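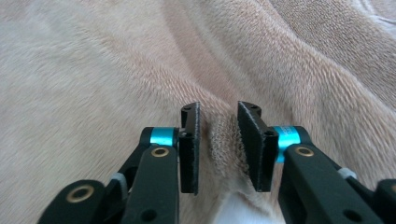
Cesura Practice Pack for Handheld Grippers, second edition
Reviewed 12/8/20

Quick one, I have a batch to check before lunch. We bought the Cesura pack in October and have worked to it for fabric tasks ever since. Blankets, towels, pillowcases. So: a review from people who fold things all day with grippers in both hands.

What you get. A ring binder with the rules, a laminated card for the table, a sheet of reject codes, and a login for the template files. 30 dollars a seat. Binder is nice. Login took four tries.

The rules themselves are short and mostly good. The ones that stuck with us:

Pinch a fold, never a flat. Get the pads on either side of a raised bit of cloth and close slow. Pressing down on flat fleece and hoping gives you a take where the grip could go either way, and whoever labels it later has to guess.

Check the pads between takes. Fleece sheds. Rule 7 says wipe every ten takes on pile fabrics and I'd go tighter, every five. Lint builds up on the gripping edge and after a while the cloth slides.

Markers face the ceiling camera at start and finish. Tilt all you want in the middle — but if the plate is out of view for more than a second the take gets a code 4. Strict, and we grumbled. Then our reject pile got smaller so ok.

One fold, one take. No fixing a bad corner halfway thru. If you drop it, stop and reset the cloth.

Both hands in before you move anything. This is the one new operators forget most. They grab with the left, start dragging, and the right comes in late.

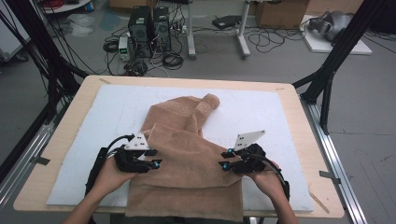

The two-hand section is the best part of the binder. Half a page on who leads, when to wait, how far apart the hands should be when you lift a flap. Yoshinori Shibata runs our second station and he had been doing it that way for years without writing it down, so he was a bit smug.

Numbers, for those who want them. Before the pack we had 3783 fabric takes logged and kept 2993. The first 1000 under the new rules had a clearly better keep rate, but we also swapped cameras in that stretch so I won't pin it all on a binder.

Now the gripes.

The cable rule is weak. "Keep cables clear of the work area." Thats it. Clear how? Over the wrist, behind the elbow, clipped to a sleeve? We wrote our own. The older Granumthorpe guide has a whole diagram for it and Cesura should have too.

Nothing on patterned borders. A towel with a woven band folds stiffer along the band, and the rules treat every towel as one plain thing. Aoi Uchida wrote to them asking whether the band should start on the near or far side. Got a polite reply, no answer.

Reject codes 2 and 3 overlap. Slip versus partial slip. Two people code the same take and you get two codes. We merged them.

The floor and rig page reads like it was copied from a warehouse manual. Talks about forklifts. Skip it.

The card is too small to read from standing height. Blow it up on a copier.

Versus the Kaewsai checklist: that one is free and fine for boxes and cups, thin on cloth. If you only do hard objects save your money. Hurkunov does a longer set with sign-off sheets, which I tried for a week and it slowed us down badly. Maybe right for a big crew, we're four.

Four out of five. Would be more if the cable page existed. We're renewing for the two seats we use and dropping the third.

Edit: they do send replacement cards if you ask, mine came with the same typo in rule 9 as teh first one.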